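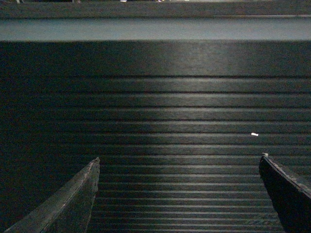

Wie viele Leute braucht man eigentlich pro Arm, wenn man mit einer Schul-AG anfängt?

Drei sind gut, vier gehen noch. Ab fünf stehen zwei daneben und gucken aufs Handy, so war es jedenfalls bei uns im ersten Halbjahr.

Startseite | Forum | Schule & AG | Greifer und Arme | Suche | Anmelden

Greifer-AG: Wer schließt wann die Finger?

lötfee_nord schrieb:
Hallo zusammen, ich betreue seit letztem Schuljahr die Robotik-AG bei uns (14 Jugendliche, neunte und zehnte Klasse, ein bunter und sehr lieber Haufen) und wir wollen im Juni beim Britgate-Schülertreffen antreten. Aufgabe ist Sortieren mit einem Arm, kleine Teile von einer flachen Unterlage in Schalen, 200 Sekunden pro Durchgang. Unsere Kamera sitzt am Handgelenk und schaut zwischen den Fingern durch nach unten. Die Gruppe streitet sich jetzt seit Wochen, ob man erst ganz runterfährt und dann schließt oder schon beim Absenken langsam zumacht. Ich finde es ja schön, dass sie streiten, aber irgendwann müssen wir uns entscheiden! Wie haltet ihr das?

kabelbinder26 schrieb:
Willkommen im Club, bei uns war das genau derselbe Streit (und er ist bis heute nicht beigelegt, wenn ich ehrlich bin). Ich würde immer erst absenken, kurz warten und dann schließen. Beim gleichzeitigen Zumachen schieben die Spitzen kleine Sachen gern vor sich her, und dann sucht man sie wieder. Auf geriffeltem Untergrund ist das noch lästiger, da rutscht alles Flache in die Rillen.

Torvik schrieb:
Da muss ich freundlich widersprechen. Mit einer Pause nach jedem Absenken verschenkt ihr bei so kurzer Zeit einfach zu viel. Wir haben 22 Griffe pro Durchgang geschafft, als wir die Pause rausgenommen haben, und die paar Teile, die dabei weggerutscht sind, haben wir liegen lassen. Wichtiger finde ich, dass beide Spitzen auf gleicher Höhe ankommen. Und gebt den Kindern Zeit, das selbst auszuprobieren, die haben oft die besseren Ideen als wir Alten. Gruß, Halvard

lötfee_nord schrieb:
Danke euch beiden, ihr seid Schätze! Ich lasse jetzt zwei Gruppen bauen, eine nach kabelbinder und eine nach Halvard, und dann wird gemessen. Noch eine Frage hinterher: Wie geht ihr mit Spiegelungen auf dunklem Untergrund um? Unsere Bilderkennung hält helle Stellen gern für Teile, und ich sehe schon das lange Gesicht meiner Zehnten vor mir.

kabelbinder26 schrieb:
Lampe schräg stellen und im Programm eine Mindestgröße festlegen, dann fallen Fussel und Krümel gleich mit raus. Bei Halvards Methode braucht ihr das übrigens dringender als bei meiner ;-)

Kommentare zum Thema

Beca Griffiths: Sehr nett zu lesen. Wir haben mit der Mindestgröße schlechte Erfahrungen gemacht, da verschwanden auch die kleinen Unterlegscheiben. Lieber das Licht in Ordnung bringen.

rillenfreund: Bin klar bei Halvard. Die Pause kostet Nerven und Punkte.

mutter_von_zweien: Mein Sohn ist in so einer AG und redet beim Abendessen von nichts anderem mehr. Danke an alle, die das nachmittags machen!

Ähnliche Themen
Fingerspitzen nachfeilen oder neu drucken?
Clondard-Steuerung: Arm zuckt beim Einschalten
Fahrtkosten zum Schülertreffen, wie rechnet ihr ab?
Suche gebrauchte Servos, gern Rutex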